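About Us

Shakya Bedding & Linens
Home > About Us

Bedspreads, blankets, sheets. That's the business. Started with one table at the Listholm market and a borrowed van, now a shop on the main street in Pesby plus a mail order room out back. Still small. Still answering our own phone, most of the time.

How we got going

We wanted a bedspread that could go through a normal washing machine and come out the same size. Couldn't find one we liked at a price we liked. So we bought 500 yards of cotton from a mill that was clearing its shelves, cut it, hemmed it on two home machines and sold the lot by the end of February. Some of those first ones are still on beds in Listholm. One came back last year for a new hem, which we did for free.

After that it was evenings and weekends for a long while, then the lease in Pesby, then the stockroom next door when the shoe repair place moved out.

Who we are now

A team of 8. Cutting, sewing, packing, shop floor, and everybody does a bit of everything when the winter orders come in. Our sewing is done at the Brotadlow workroom, a short drive from the shop. You can visit but please call first, parking is tight and the door sticks.

What we make

— Bedspreads in twin, full, queen and king
— Flat and fitted sheets, deep pockets if you ask
— Pillowcases, plain or with a stripe
— Crib and toddler blankets
— Custom sizes for bunks, campers, daybeds, odd old frames

Custom work takes longer. Send us the measurments in inches, length first, and tell us how far down the side you want it to hang. Most people guess short. Measure with the mattress on and the sheets on, then write it down twice.

On fabric

Cotton mostly. Some cotton and linen blend in summer colors. We like a weave with some texture to it, it hides wrinkles and you don't need to iron. Stripes sell better than anything else and always have. We tried florals one year. Still have florals.

Wash everything warm the first time, cool after that. Tumble low. No fabric softener please, it coats the cotton and then people call us and say it feels odd.
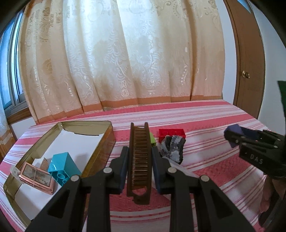
Pink and white stripe, textured weave in the pink bands.

Shipping and returns

We ship anywhere in the country. Orders over $198 go out free, everything else is flat rate and shown at checkout. Returns are fine if it's unwashed and you still have the tag. Custom sizes we can't take back, but if we cut it wrong we cut it again, no charge.

Swatches are free, up to five per household. Use the form on the contact page and put the color names in the notes box. Don't email them, the email gets busy and they get lost.

Giving back

Every piece with a small flaw goes in the seconds bin. What doesn't sell from the bin gets donated to family shelters in the area. So far that's 1157 blankets and bedspreads, mostly twins. If you run a shelter or a camp and need bedding, write to us, we probaly have something on the shelf.

Working with us

We do small hotels and guest houses too. Minimum order is low, ask for the trade sheet. Towels no, sorry, we get asked every week. Curtains maybe next year — depends on space at Brotadlow.

Not hiring right now. Sewers with machine experience can leave their details at the shop counter and we'll keep them on file.

Page updated July 22, 2025. Holiday hours are on the contact page.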